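Reviews > Automation > Software and Services
March, by Hiyori Morikawa

The sales pitch for Omurier goes like this: you pay Helgate 1020 dollars a month, you describe your kitchen, and the company hands back a simulated one with a robot arm already working in it. Your own arm learns on the copy. Then you switch on the real thing and it clears the counter.

I have heard the first half of that promise before, and it usually holds up. The second half is where I start asking for receipts.

Helgate's brochure says the service ships with 2743 household objects. Fine. I'd like to know how many of them weigh what they should. Haruto Takeda, who set up my trial account, told me the masses were "sensible defaults," and when I asked for the list he said it was being revised. A bottle that looks right and weighs nothing teaches an arm very little about bottles.

The look of the thing I can't fault. The stone counter has veins in it, the light falls softly, and the arm moves the way those arms move. I ran the tidy-up task 20 times over a long Sunday and caught myself admiring it — a bad habit in a reviewer.

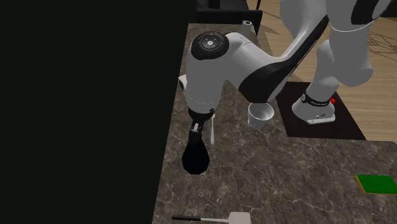
The tidy-up task, with the cup on the counter below the arm.

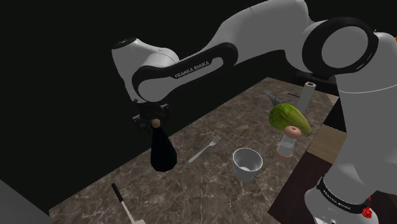
What I couldn't get was a straight answer on scoring. Omurier marks a run as passed when the object ends up inside a target zone. It doesn't care if the object was dropped there from a height. Three of my passes were drops, and in my house they would have meant a dustpan.

Anahera Doolan tests grippers at Nadudach and had a trial of her own last fall. She liked the setup, which took her a morning, and disliked nearly everything about the export. "I spent longer fixing the friction settings than I would have spent just practicing on a real counter," she said. Takeda says the next release has better friction. He also says it has no release date.

The rival package from Aoki is uglier and has far fewer objects, but it prints the mass of each one and lets you change it. If I were spending my own money, I'd take the Aoki trial first and ask Helgate to call me when that list is finished.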